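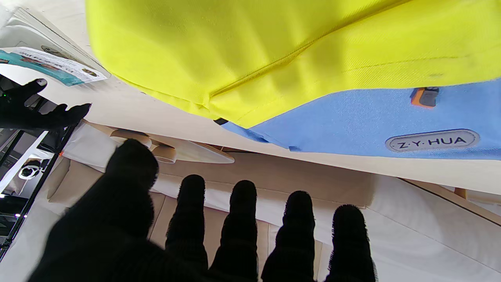
Ntombi Jacobs says the thing she noticed first was how quiet she got. She had been coming to the mending evenings at Clesevero for a month before she realised she hadn't looked at her phone once between sitting down and putting her coat on. "I came with one jumper and a bad attitude," she told us, "and I now darn for half my street."

We'd love more people like Ntombi! Clesevero is looking for participants for its new round of mending evenings, starting in February, and we are also looking for a part-time workshop host to help run them. Details of both are below, so please read on even if you think you're no good with a needle.

Joining as a participant

There are 24 places. You will come to one evening a week for 11 weeks, from 6.30pm until 9pm, with tea at half time (and cake, if Úna has been baking). You don't need any experience at all. Last time we had two people who had never threaded a needle sitting next to someone who used to alter wedding dresses, and they ended up swapping tips on tea towels.

We start with buttons, hems and split seams, then spend a good long stretch on darning, both the sort that hides and the sort that shows off. After that come zips, patches, linings and waterproofs. The last few evenings are yours. Bring whatever has been sitting in the bottom of the wardrobe and we will work out together how to save it. Duvet covers, rucksacks, curtains and children's costumes are all welcome. Leather shoes are beyond us, sorry.

The course is free. In return we ask you to keep a short mending diary, a few lines after each evening, saying what you worked on, how long it took and whether you've worn or used it since. We are putting the diaries together into a booklet of local repairs, and your name will only appear in it if you want it to. The last group logged 151 mended items, and we would dearly like to beat that.

Thread, needles, wool and patching cloth are all provided. If you have your own scissors, bring them – ours are always in somebody else's hands.

Working as our host

We need someone for 4 hours a week over the same 11 weeks, paid by the hour, with one extra session beforehand to learn where everything lives. You will set up the room, welcome people in, sort the thread drawers, sit with anyone who is stuck and help clear away at the end. You should be comfortable with basic hand sewing and happy to show the same stitch five times over. Being able to use a sewing machine would be handy, though we can teach you. Patience matters far more to us than neat stitches.

The room is on the ground floor at Vurkach, with step-free access from the car park and a good bright lamp at every table. If you need anything else to take part, such as a higher chair or a seat near the door, tell us when you write and we'll have it ready.

How to apply

For a participant place, send us your name, a way to reach you and a sentence or two about something you'd like to mend. For the host job, send a page about yourself and the best repair you've ever done, however wonky. Mark either one for Úna Mac Giolla and hand it in at the Vurkach front desk, or use the contact form on this site. Úna reads everything herself and will reply to everyone, including those we can't fit in this time, who will go to the top of the list for the next round.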